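Incidencia 2992 – Soporte Listano
Asunto: el papel lila no aguanta el pliegue
Estado: abierta

La ficha de Dravwood promete un plegado «limpio y permanente». Lo dudo. De 64 hojas, las 2 primeras ya se abren solas por la doblez.
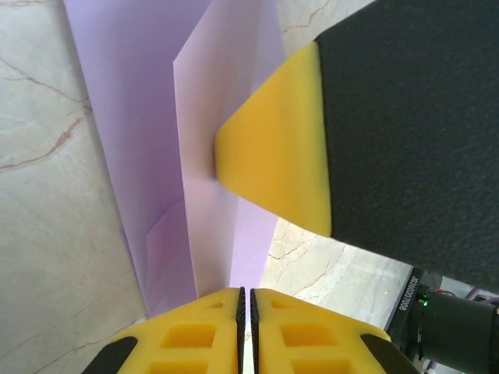

¿Se ha repasado el pliegue con plegadera?
Con plegadera de hueso y por las dos caras, según las instrucciones.

11 de junio de 2018. Soporte lo achaca a la humedad. Me extraña – el paquete de Jeon, guardado en el mismo cajón, se dobla bien. Pido cambio de lote, no más consejos. 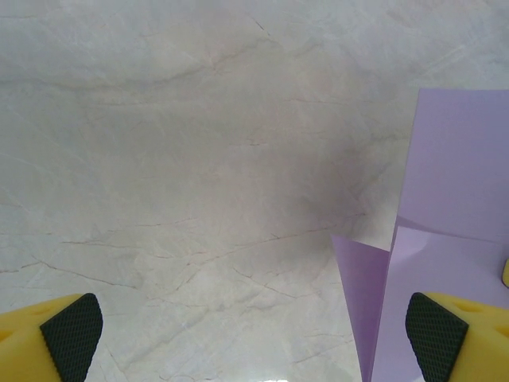 Hoja lila doblada, sobre el mármol.

Pendiente de respuesta del almacén.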